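The Trouble With Our New Wet Pavement
By Jacqueline Jacquet
11 May 2020

I was told I would come around to the resurfacing of the Ferrand path. I have walked it in every kind of weather, and I haven't.

The case for asphalt was made to us last October in a slide show at the library. It would be smoother. It would drain better. It would be kinder to strollers and bikes and to anyone with a bad hip. I have a bad hip, so I listened closely to that part. The smoothness I grant them. You can roll a suitcase along it without waking the neighborhood. The drainage is another matter.

Water on a path has to go somewhere, and to go somewhere it needs a slope. The firm that won the job, Soseo, promised a fall of 2 percent toward the edge. Maybe they delivered it on the day, measured at the spots they chose to measure. After a good rain I see water sitting wherever it likes, and I have yet to meet the person who has seen it hurry off anywhere. A puddle doesn't care what the drawing says.

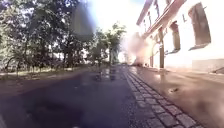 My neighbors tell me I'm romantic about the old stones, and that the paving crowd always wants to go back to 1890. I don't want that. I remember the full width in cobbles and I remember what it did to my ankles. Wheelchair users hated it, with good reason. But the old surface had joints, hundreds of them to the yard, and a joint is a place for water to slow down and soak in. Asphalt is a lid. If you put a lid on the ground you had better be very sure about your slopes and your drains, and I don't believe anyone was.

What we got was a compromise, with a band of setts kept along the side so the thing would still look historic in the brochure. I like the band. I suspect it is the best piece of work on the whole path, and it's the part that was treated as trim. Setts laid on sand can be lifted, leveled and put back by two people with a mallet. When asphalt sinks, somebody comes with a truck and leaves a black patch, and then the patch sinks too.

The reply I got from the city's project office ran to 4 pages and used the word "resilient" so often that I stopped underlining it. It said surface water after heavy rain was "within expected limits." Whose limits? It said the path would be reviewed after a full winter. We have now had a full winter. I walked it in boots.

There is also talk of carrying the same treatment down to Plukholm, another 67 yards, before anyone has looked hard at how this stretch behaves. I would like to see the review first. I would like somebody to go out with a level and a bucket on a rainy morning, write down where the water stops, and publish it where people can find it. That costs next to nothing compared with another truckload of asphalt.

Maybe they'll show me I'm wrong. I've been wrong about the bus shelter and I was wrong about the benches, which I use most days. But I'd want to see the numbers, and until I do I will go on voting against the Plukholm stretch and walking on the side with the stones.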